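Sturkton Minor Hockey Association
Team Manager's Guide
Section 5: Setting Up a Home Tournament
Updated November
Prepared by Fumiko Kinoshita, Tournament Office

5.1 Before the schedule is released

1. Confirm ice times in writing with the arena office. Verbal bookings are not accepted.
2. Submit the sanction form and the $100 filing fee. The association will not publish a schedule until both are received.
3. Collect an approved roster from every visiting team. Affiliated players must be marked as such.
4. Name one off-ice contact for each age division.

Note: Rosters may not be changed after a team's first game has started.

5.2 Team check-in

1. Open the check-in table one hour before the first game of the day.
2. Check each player's name and sweater number against the approved roster.
3. Give the coach the dressing room key, the rules sheet and the meal vouchers.
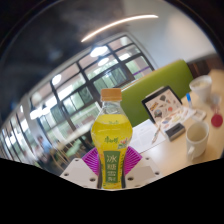 Bottled iced tea, orange cap.

4. Record the time of check-in and have the coach sign beside it.

Caution: Dressing room keys are released only to a rostered team official. A lost key is charged to the team.

5.3 Game sheets and the scorekeeper's bench

1. Deliver the game sheet to the home team first, then to the visitors. Both must be signed before the warm-up.
2. Test the clock and both goal lights.
3. Keep 2 spare game sheets at the bench.
4. After the final buzzer, have the referee sign the sheet. Post the score on the Bara results page before the next game begins.
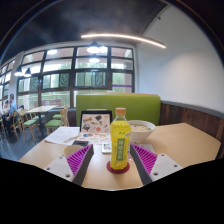 Suspension reports are handled by the discipline chair, Gillespie Geddes, and must reach him before the player's next scheduled game. Managers may complete the report in any quiet part of the building, including a café or cafeteria dining area. Drinks such as a plastic bottle of tea may stay on the table there, but are not permitted at the scorekeeper's bench, where the clock controls are exposed. The player remains off the ice until a ruling is given.

Related sections
Section 4: Travel Permits
Section 6: Raffles and Prize Limits Over $2,000
Section 7: Affiliated Players

This site uses cookies to remember your division and language settings. Accept | Manage settings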